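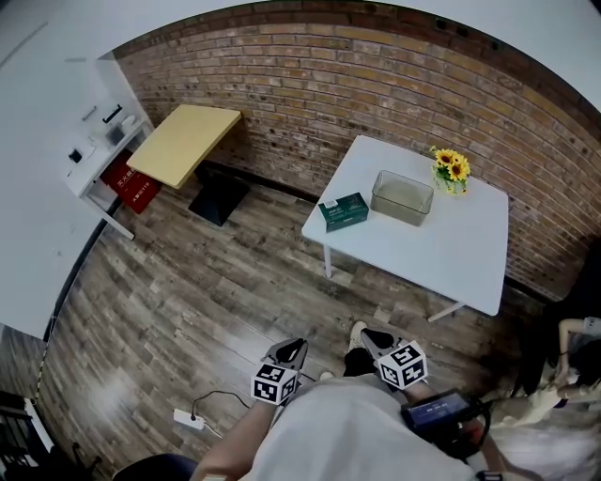
Can I sharpen stainless kitchen knives on the Hollmann stone, or is it only for carbon steel?

It handles both. Stainless takes a little longer to raise a burr, so expect a few extra passes on each side, but you don't need a different stone or a different angle.

Hollmann 2000 Whetstone

I get asked that one more than anything else, so I put it first! My name is Frauke Ruppert and I sell sharpening gear out of Derau. I started with a drawer full of stones I'd bought for myself and didn't like, and the Hollmann is the one I kept going back to. By now I've put nearly 2000 knives across stones of this type (my own, my sister's, most of the street's) and I still reach for it first when a blade has gone dull but isn't chipped.

The 2000 in the name is the grit. That makes it a finishing stone for most home cooks, and a middle stone if you like to polish further. It'll give you an edge that goes through tomato skin with hardly any pressure and still has a bit of bite left for onions and crusty bread. I've tried going much finer on my everyday chef's knife and I didn't like it – it looked lovely and then skated around on bell peppers.

What it won't do is fix damage. If you can see a nick in the edge when you hold it up to the light, start on something a lot coarser and come back to this one after. I've tried to grind out a chip on the Hollmann, out of pure laziness, and I was at it for an entire radio play and had a dip in the stone to show for it.

How it feels to use

This is a splash-and-go stone, so there's no soaking. Wet the top, wait a few seconds, wet it again and get started. You'll get a gray slurry building up as you work. Leave it there, it helps! Add a few drops of water when the blade starts to drag.

It's on the softer side. You can feel the edge settle in, and I find that makes it easier to hold a steady angle, especially if you're new to this. The trade-off is that it wears faster than a very hard stone and needs flattening now and then. Draw a pencil grid on the face, rub it on a flattening plate under running water, and stop when the pencil is all gone. I do mine every few sharpening sessions. If you always sharpen in the middle of the stone you'll be doing it a lot more often, so use the ends too.

Drying

Stand it on its long edge and leave it for 24 hours before you put it away. Please don't put it on a radiator or in a low oven to hurry it up. And in winter, don't leave it in the garage or the shed. A damp stone that freezes can crack right through, and I had two come back to me one December that had done exactly that. I replaced them, but I'd rather you had a stone that lasts.

What comes with it

You get the stone and a printed card with my notes on angles, which Ilse Meinecke drew the little diagrams for. The stone doesn't come with a base. A folded damp dish towel works fine, and that's what I used for years. If you want something that grips better, the Lurley holder has rubber jaws that tighten on both ends and it lifts the stone high enough that you don't scrape your knuckles on the counter.

I also carry Druvadis stropping paste. You don't need it to get a good edge, but a few light strokes on leather with a smear of paste takes off the last of the burr, and it's quick to do between proper sharpenings. A little goes a long way. I put far too much on my first strop and had to scrape it back with a butter knife.

Price

Hollmann 2000 stone with angle card: $80
Lurley holder: sold separately
Druvadis paste: sold separately

Shipping and returns

I wrap each stone in cardboard and then again in paper, and it goes out in a stiff box. Check it when it arrives. Small chips along the bottom edge don't affect sharpening, but a crack does, so send me a picture and I'll sort out a new one. Unused stones can come back for a refund. Once it's been wet I can't resell it, sorry.

Not sure whether your knife needs this stone or something coarser? Write and tell me what it is and what it's doing wrong ("slides off tomatoes" is plenty). I answer mail in the evening, usually after the dishes – if it's a busy stretch it may be the next evening.

Contact | Copyright Frauke Ruppert, Derau | Back to top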